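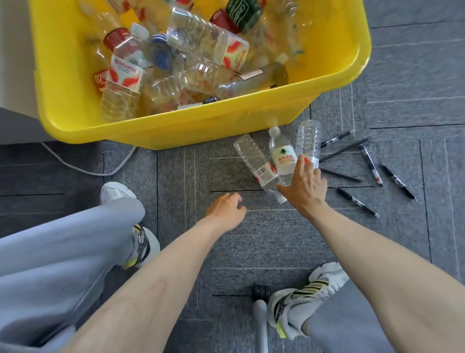 Malis Floor Bottles, version 2, is a set of 2000 short clips of a person moving plastic bottles between the floor and a bin. We use it to teach the two-arm robot at Toscombe to do the same work. Please read the fault report before you train on it. The pens on the carpet, to the right of the bottles, are the part that concerns the fault, because the right hand often closes on a bottle very near to them.

Fault report

In November the right gripper of the robot went down on a pen instead of a bottle. It did not stop at the floor. It continued to press until Fuseini Mahama used the emergency stop. One finger of the gripper was bent and the wrist motor gave an overload error. Nobody was hurt.

Clotilde Tessier checked the labels and found 179 clips in which the target point of the right hand was put on a pen. The labeling tool, Hilex, had moved the point to the nearest dark edge. The worst case is clip 973, where the point stays on the pen until the end of the clip. Labels for the left hand were checked also, and we found no such error.

There was a second mistake, and it was ours. The force limit of the right arm had been set to 70 newtons for another test and was not set back.

Clips with both hands in use are kept in this version. In these clips each hand may hold a different bottle over the tub, and each bottle has its own target point. 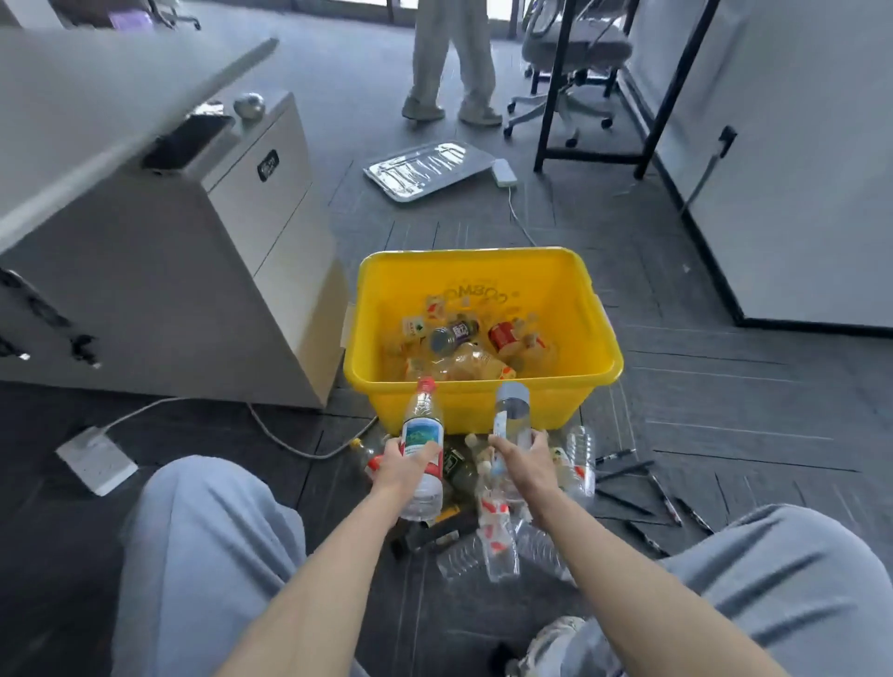
What was changed

The wrong labels were made again by hand and read by a second person. Pens now have their own class, "do not grasp". The robot program refuses to start if the force limit is above the normal value.

Still open

Green glass on the floor has no separate class yet. Do not run a trained model near glass without a person at the stop button.

Contact: Ebenezer Bonsu. Last edit: December 2018.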